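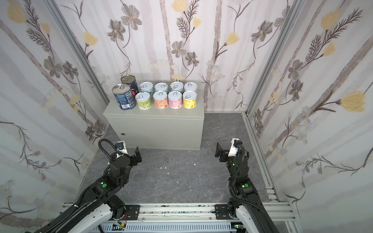 The Akberg cannery sits at the end of a gravel road outside Skirgate, past the grain elevator and a tire shop. It opens to the public once a year, in January, when the line runs slow enough for visitors to walk beside it. I went on the early tour, which left the front desk at 9 a.m.

There were 35 of us, split into two groups. We got hairnets, paper coats and foam earplugs, and we were asked to take off rings and watches. My group was led by Seung-woo Ma, who has worked at the plant for seven years, first in receiving and now in quality.

We started at receiving. In summer this end handles peaches and pears straight from the orchards around Wanodwood. In winter it is mostly dry beans and stored apples. The beans come in 200-pound sacks and go through a shaker table that drops out grit and split beans. Next they soak overnight in steel tanks. The room smelled like wet cardboard.

The filling room was the loudest stop. Empty cans come down from the upper floor on a wire track, upside down, and get rinsed on the way. A turn in the track flips them over before the filler. Ma had to shout, and I missed most of what he said about fill weights. I did catch that each can needs a small gap at the top - headspace, they call it - and that too little of it can strain the seam when the can heats up.

Seaming was the part I had come for. The lid is set on, and two rollers go around it. The first curls the edge of the lid under the lip of the can, and the second presses the fold flat. Ma passed around a can that had been sawed in half so we could see the layers. He told us a tester pulls cans from the line during every shift, cuts the seam open and measures it. If the measurement is off, they hold everything back to the last good check.

After that the cans go into the retorts, which are big pressure cookers laid on their sides. Cook time depends on the product and the size of the can. The batch we saw loaded was small cans of beans, set for 71 minutes. We could not stay for the end of it.

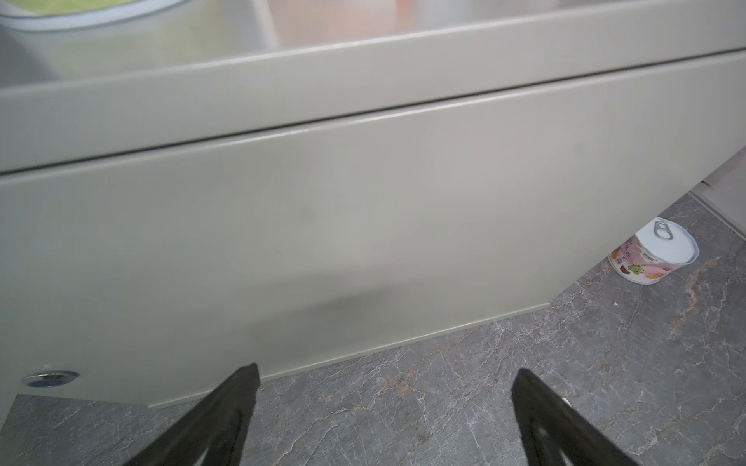
**Can you buy anything at the plant?**

There is a small shop next to the front desk, open until noon on tour days, and it takes cards.

The shop sells regular stock plus a shelf of dented cans at half price. The dents are on the sides only. Cans with a dent on the seam are thrown out. I bought four cans of pears and one of apple slices.

The last stop was the label room, run by Do-yoon Cho. Plain cans are stored without labels and get them when an order comes in, so the same pears may go out under several names. The oldest machine there was built by a firm also called Cho - no relation, she said. It puts a line of hot glue on the can and rolls it over a stack of paper labels.

The tour took just under two hours. There is a lot of standing on concrete, and the stairs to the upper floor are steep. Parking is free but the lot is small, and cars were lined up along the road by the time we left. The signup sheet for next year is at the front desk.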